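Usamos cookies propias y de terceros para mejorar su lectura. Aceptar | Configurar

EL AGUA DE GERNOVELL
Publicado el 1999-06-07, por la redacción de relatos

Mi tía decía que el agua de Gernovell curaba el insomnio. También decía que había visto un lobo en la estación de Lasmont, y lo del lobo me lo creía más.

Subí en mayo porque me tocaba a mí. Alguien de la familia tenía que llenar las garrafas cada año y ya no quedaban primos con rodillas. El autobús me dejó en la curva, delante de un cartel que daba la altitud, 1.259 metros, y debajo otro más nuevo que prometía «sueño profundo desde tiempos antiguos». Cuáles, no lo ponía.

La fuente era un caño metido en una pared. Delante había una cola de gente con cara de dormir perfectamente.

—¿Usted duerme mal? —me preguntó una mujer con un bidón.

—Yo no. Mi tía.

—Pues beba igual, que es preventiva.

Le pregunté qué llevaba el agua. Hierro, dijo. El hombre de detrás dijo que litio. Discutieron un rato y acabaron de acuerdo en que llevaba fe, y a mí me pareció que eso se lo habían oído al cura.
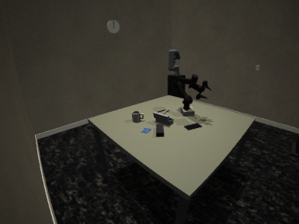
Llené cuatro garrafas. A la vuelta, en el bar Moradi, pedí un café y la dueña me contó que su marido había bebido de la fuente toda la vida.

—¿Y dormía?

—Como un tronco. Roncaba que no me dejaba dormir a mí.

—¿Usted no bebía?

—A mí el agua fría me sienta mal.

El autobús de bajada no pasó. Según el horario pegado en la puerta, pasaba siempre. Alquilé el único cuarto del bar por 3.386 pesetas, precio que la dueña calculó en una servilleta con una seriedad que no me atreví a discutir, y me acosté a las diez con un vaso de Gernovell en la mesilla.

Bebí medio. Sabía a tubería.
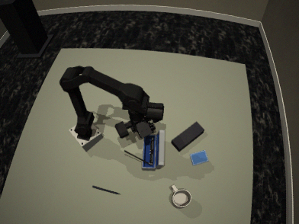
A las cuatro seguía mirando el techo. Oí un camión, luego un perro, luego a la dueña arrastrando sillas abajo. Me vestí y bajé.

—No le ha hecho efecto —dijo ella.

—No.

—Es que hay que creer un poco.

Le llevé las garrafas a mi tía al día siguiente, menos una, que se me rajó en Lasmont y tuve que rellenar en el lavabo de la estación. Le puse una cruz con rotulador para distinguirla. Me llamó a la semana siguiente: había dormido de un tirón y quería más de la de la cruz.

COMENTARIOS

elley: Mi abuela igual, pero con una piedra debajo del colchón.

lector73: Lo del litio lo he oído de tres fuentes distintas. El final se ve venir.

marmota: Pues a mí me funciona.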